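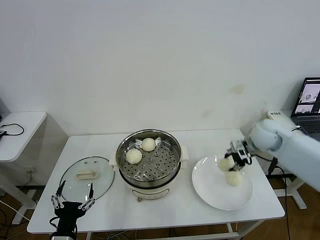
Fitting a Microchip Cat Door and Reading Its Log

Posted by Mhairi Gunn, August 24, 2019
Filed under: Pets / Doors and Enclosures

This page covers the Relport microchip door, wide model, fitted in a flat wooden door or a door with a flat lower panel. The thin-wall kit and the glass kit use different trim and are not covered. The log section applies to all Relport doors with the data port, including the narrow one.

The door reads the implanted chip as the cat puts its head into the tunnel. If the chip is on the list, the latch drops and the flap swings in. Going out is a separate check and can be turned off. Every read is stored with a time, a direction and the slot number of the cat, and this is the part most owners never look at.

Before you buy

Confirm that the cat has a chip and that the chip can be read. A vet can do this in a minute with a hand scanner. Write down the full number. Some older chips use a short format; the Relport reads it, but the number shows up in the log with leading zeros, which confuses people who try to match it to the paperwork.

Chips move. A chip placed between the shoulder blades can end up on the side of the neck or down the front leg. If the vet had to search for it, the tunnel reader may miss it on some passes. Ask where it was found and keep a note.

Measure the widest part of the cat. On most cats this is the belly or the shoulders, whichever is larger when the cat is standing. The tunnel opening on the wide model is given on the box. If the two numbers are close, get the small dog version.

Metal doors, and wooden doors with a foil layer inside, cut the read distance badly. Foil-backed insulation is common in newer back doors. If you can't find out what is inside yours, drill one pilot hole within the cutout area and look at the dust.

What you need

The cat door, inner and outer frames, and the tunnel section
Four AA alkaline cells (no rechargeables, the voltage is too low at the end of the cycle)
The paper template from the box
Masking tape
Pencil and a small level
Drill with an 18 mm flat bit
Jigsaw with a fine wood blade
Sandpaper and a file
Exterior paint or sealer for the cut edge
Exterior-grade caulk
Hand screwdriver
A USB cable, for the log

Choosing the height

The bottom of the opening should line up with the belly of the standing cat. Take the measurement from the floor on the side where the floor is lower. If there is a step outside, measure from the step, and add a block or a second step if the inside and outside levels are far apart. An old cat will stop using a door that it has to climb through.

With two cats of different sizes, set the height for the shorter one.

Keep the opening clear of the door's outer edges and of any lock rod or cable. On a paneled door the whole frame has to sit on the flat part of the panel. A frame that laps over the molding will leave a gap, and caulk won't hold in it for long.

Marking and cutting

1. Take the door off its hinges and lay it on two trestles with the inside face up. It can be cut in place, but the jigsaw is harder to keep square and the dust goes everywhere.

2. Tape the template at the height you chose. Check it with the level before you take the door down, and mark the top edge lightly so you can find it again.

3. Cover the cut line with masking tape and redraw the line on the tape. This keeps the veneer from chipping.

4. Drill the 4 corner holes with the flat bit. Stop when the point breaks through, turn the door over, and finish each hole from the other side.

5. Cut between the holes with the jigsaw. Let the blade do the work. Support the waste piece on the last side or it will drop and tear the edge.

6. File the corners and sand the edges. Test the tunnel for fit. It should slide in without being forced, and the frame should cover the cut on all sides.

7. Paint or seal the raw edge. Two coats, and let it dry overnight between them. Skipping this step is the usual cause of a swollen door the next winter.

Mounting

8. Run a bead of caulk around the back of the outer frame and press it into place.

9. Fit the tunnel from the inside and then the inner frame with the battery box on top. The reader coil is in the inner part. Do not swap the two halves, even if the battery box would be easier to reach from the other side.

10. Start all the screws by hand and tighten them in diagonal pairs. Stop as soon as the frame is seated. Overtightening bows the tunnel and the flap will rub along one side.

11. Push the flap both ways with a finger. It should return to center and settle. If it hangs to one side, loosen the screws and start again.

12. Hang the door, then put the batteries in.

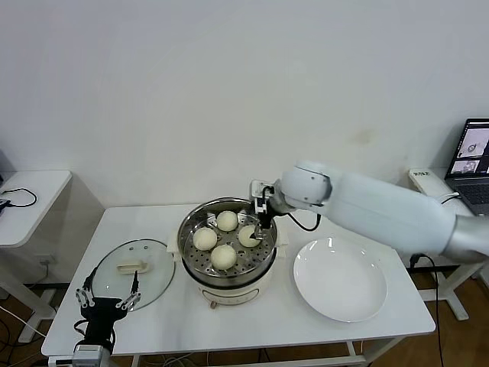 Teaching the door a chip

Press and hold the memory button until the light goes steady red. Close the battery cover. The next chip read in the tunnel will be stored, so keep other animals out of the room.

Leave the flap in learning mode and tempt the cat through with food. Don't push it in headfirst. A cat that has been pushed through once may refuse the door for weeks. If it will put its head in the tunnel but won't go through, that is enough; the light flashes green when the chip is stored.

Repeat for each cat. Slots are given out in order, starting at one, and the slot number is what appears in the log. Write the list down and tape it inside the battery cover. There is no way to read it back later except by watching each cat go through.

Hold the button again to leave learning mode. If you forget, it times out.

First days

Set the latch to fully open and prop the flap with tape so that the cat can walk through a plain hole. After a few days, lower the flap partway. When the cat pushes it without stopping, let it hang free. Turn on the chip lock last. The latch makes a click, and a nervous cat will back out at the sound the first few times. Leave it alone and let it try again.

Kittens and new arrivals should stay indoors until your vet says otherwise. Set the door to in-only during this period, and check the latch by hand each evening.

Reading the log

The unit holds 2406 reads. When it is full, the oldest are overwritten without warning. For one cat that goes in and out often, this is several months. With three or four cats, and a cat that likes to sit with its head in the tunnel, it fills much sooner.

1. Take off the battery cover and plug in the cable. Leave the batteries in.

2. The unit shows up as a drive. Copy the file LOG.CSV to your computer. Don't edit it on the unit.

3. Open the copy in any spreadsheet program. The columns are date, time, slot, direction and result. Result is P for a pass, R for a read with no pass, and X for a chip not on the list.

4. Check the clock. Compare the last line with a pass you saw yourself. The clock loses its setting if the batteries are out for more than a few minutes, and then every later line has the wrong date.

5. Filter for P only. Sort by slot, then by date and time.

6. In a new column, subtract the time of each OUT from the time of the next IN for the same slot. This is the length of the trip.

Pairs will not always match. A cat that follows another through the flap without a separate read leaves a missing line, and so does one that comes in by a window. Delete the unmatched lines or mark them. Don't guess the missing time.

On my own door, the file I pulled in January had 1132 lines. Nearly half were R results from slot two, all between dinner and bedtime. The cat in slot two watches the yard from inside the tunnel. It drains the batteries, and moving her food bowl to the far side of the kitchen cut it down a good deal.

X results are strange cats. If they come at the same hour each night, set the curfew to start before it. The door will not let a strange cat in, but one sitting outside the flap can put your own cats off using it.

What is worth watching in the log is change. A cat that has made short trips all year and starts staying out, or one that stops going out at all, should be looked at. The log won't say what is wrong, though it is useful to bring to the vet.

Faults

Light flashes red when the cat enters: chip not stored, or stored in a different format. Teach it again.

Cat is read on the way in but not on the way out: outgoing check is turned on and the chip has moved to the far side of the coil. Turn the outgoing check off, or raise the floor of the tunnel with the insert.

Latch clicks but flap won't open: hair or grit in the latch slot. Clean with a dry brush. No oil.

Flap rattles in wind: the magnet strip at the bottom has worked loose. Press it back in. If it will not stay, the spare is in the bag with the screws.

Batteries last only a few weeks: check the log for R lines first, then for metal near the coil. A metal kick plate within a hand's width of the frame is enough to do it.

Dates in the log jump back to the start: clock was reset. Set it with the small program on the unit and note the day you did so.

Comments

Indrek Žukauskas
The template in my box was for the narrow model. Check it against the frame before cutting. I did not.

Mhairi Gunn
I've had two other reports of this. I'll add a line at step 2 when I next update the page.

Upendo Mfinanga
Does step 6 of the log section work for trips that run past midnight? Mine come out negative.

Mhairi Gunn
Join the date and time columns into one cell first and subtract those. Time alone will go negative.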